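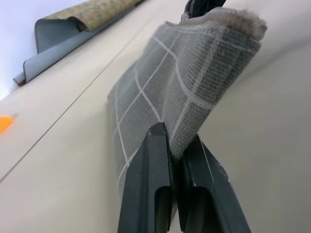 *Gray mesh with a white grid, folded over at its worn top edge.*

# Grid mesh

**Grid mesh** is the name I use for any thin, see-through cloth with a second, thicker set of lines running across it in boxes. You'll also hear it called windowpane mesh or check screen, and my aunt just called it "the net stuff." I've been adding to this entry on the household fabrics wiki since September, and Maarja Venckus has been patiently fixing my spelling, so if anything reads smoothly, thank her!

## What it is

There are really two fabrics going on at once. The ground is the fine weave, the part you look through, and it's usually gray, white or black. Then there's the grid, a heavier line repeated in both directions so the whole thing is divided up into cells. On some cloths the grid is woven in with a fatter yarn, on others it's printed or bonded on top, and you can't always tell which from a photo. I run a fingernail across it. If the line stands up, I call it woven or bonded, and if I feel nothing I put it down as printed (Maarja Stankevičius thinks this test is garbage, see the talk page).

People mix it up with ripstop all the time. Ripstop has a grid too, but most of the ripstop I've handled is a closed cloth you can't see through, and the squares are small and the same color as everything else.

## Where you find it

Once you start looking, it's everywhere in the house. My own list so far:

- zippered pouches for papers and pencils
- laundry and produce bags
- pop-up food covers
- pockets on the inside of suitcases
- drawer organizers, the soft kind that never stay square

The pouches are the ones I know best. I have a drawer of them from Wirby and a couple of older ones from Koppel, and the Koppel ones are stiffer by a mile. The Wirby cloth drapes nicely but it creases if you so much as look at it, and the creases show up more than they would on plain mesh, because your eye follows the white lines and sees right away where they bend.

That bending is useful, by the way. When I'm trying to work out how a piece has been folded, I pick one line and follow it. On a flat piece it stays straight. On a folded one it kinks at each crease, and where two layers overlap the cells stop lining up and the gray gets darker.

## Edges and fraying

Edges are where grid mesh gives up first. The middle of a panel can look nearly new when the rim has gone fuzzy, and a pale rim can turn a brownish beige that no amount of soaking has ever shifted for me. I've seen people call that color rust, or dirt, or old glue. It could be any of those depending on the piece, and I'd leave the cause out of a listing unless you know it.

The common edge finishes are:

| Finish | How it wears |
|---|---|
| Raw cut | Frays early, sheds little hairs |
| Heat-sealed | Holds well, then cracks and goes scratchy |
| Folded and stitched | Thread usually goes before the cloth |
| Bound with tape | The longest lasting, but the tape discolors |

Florian Sutter added the heat-sealed row. He repairs bags at Akley and sees far more of them than I do. His advice is to trim the fuzz with sharp scissors and never pull at it, and I can confirm the second half, having pulled a thread on a perfectly good laundry bag and taken out a whole row of cells.

## Washing and drying

I wash mine by hand in lukewarm water with a drop of dish soap. The machine is okay for bags if you zip them shut and keep them away from anything with hooks. Bra hooks are murder on this stuff!

For drying, hang it. I fold the top edge over and clip through both layers, which spreads the pull a bit, and I leave the rest to hang down however it wants. Don't wring it. If the fold is still there when it's dry, put a towel over it and use the coolest iron you've got, a few seconds at a time, and keep checking. Hilkka Kiiskinen wrote in to say she skips the iron and leaves hers under a stack of cookbooks overnight. I've since tried that, and it works fine on the Wirby pouches and does nothing at all on the Koppel.

## Buying it by the piece

Vovimo sells it as cut panels, and the last pack I bought had 24 in it, which has turned out to be a lifetime supply. Look at the grid before you cut anything. It makes a wonderful ruler if the lines run true, and a terrible one if the cloth got pulled out of square on the roll. Fold a corner over on the diagonal and see whether the lines meet.

## Open questions

- Does anyone have a dependable way to tell bonded lines from woven ones without cutting?
- Ilze Šimkus remembers a version with a colored grid, red she thinks, sold for kitchen covers. I'd love a sample or even a label.
- The drawer organizer section needs writing by somebody whose organizers haven't collapsed.

*Last edited Tue 25 November. The table was moved up from the old repairs page.*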